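Picking arm at the small parts bench - what changed for your people?

Forum: Warehouse and Stores Work > Automation

sigita_v
Hello all. I work in the stores at Prindum, we send out spare parts and small electronic components. Since September we have one robot arm at the bench where before two people were picking small boxes by hand. I am not against it. But I would like to hear from others how the work of the people changed after the first months, not only the speed.

With us it does nearly 1,000 picks in a shift when all goes well. Before, a person at this bench did 686 on a normal day. So the manager is happy. But the person who stays beside the arm now has a different job, and there was only 15 minutes of explanation for it.

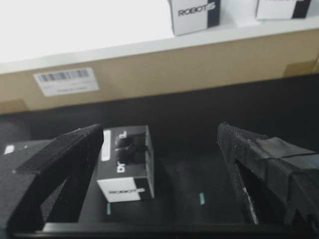 Small boxes bench, gripper open on both sides of a ROBOTIS box.

The boxes of this size are the most difficult for us. If one stands too near to one finger, the arm can push it before it closes, and then somebody must stop everything and put it straight. My colleague says she was a picker and now she is a person who waits for an error. She goes home more tired than before, although she lifts less.

yaw_k
We have had the same at Borkik for two years. The waiting is the worst part, I agree with your colleague. We solved it by changing places every two hours, so one person is never a full shift at the arm. Ask for this first, it costs nothing.

Also, who set your target? If the arm stops, does it count against the person? With us it did in the beginning, and there was a lot of bad feeling.

sigita_v
Yes, it counts against the shift. I did not think about that until you wrote it.

dimitriou_nights
I will disagree a little. I picked small boxes by hand for 10 years and my wrists are finished. If the machine had come earlier I would be glad. Being bored is bad, but pain is worse. And I see people here talk as if hand picking was a nice craft. It was the same movement all day under a strip light.

esi.kpodo
@dimitriou_nights Nobody said it was nice. But when I picked by hand I decided the order myself, and I could talk with the person opposite. Now the arm decides the order and there is no person opposite. Both things can be true, your wrists and this.

dimitriou_nights
Fair enough. The talking I miss also.

smollah
Sigita, is your colleague allowed to correct the position herself, or must she call a technician? At our place only the technician could touch the settings and the people felt like guests at their own bench. Then Joyce Okoth from our shift asked for proper training, two days, and now four of us can change the grip width and teach a new box size. It came with a small rise in pay - very small, but it is on paper.

sigita_v
She can move the box but not change anything in the program. For a new size we wait for a man from Burko, sometimes until the next Monday. During this time we pick that size by hand like before, and the target stays the same.

yaw_k
Then you have two things to bring to your manager, the target and the training. Write down every stop for one week, with the time and the reason. With us this list did more than all the complaints together.

esi.kpodo
I would be careful with the list. At my old place they used it to show that one woman had more stops than the others. She simply had the worst boxes. Write the box size, and leave the names out.

sigita_v
This is good advice, thank you both. I will make the list without names and speak with my colleague before I start it. I will write here again when we have the answer about the training.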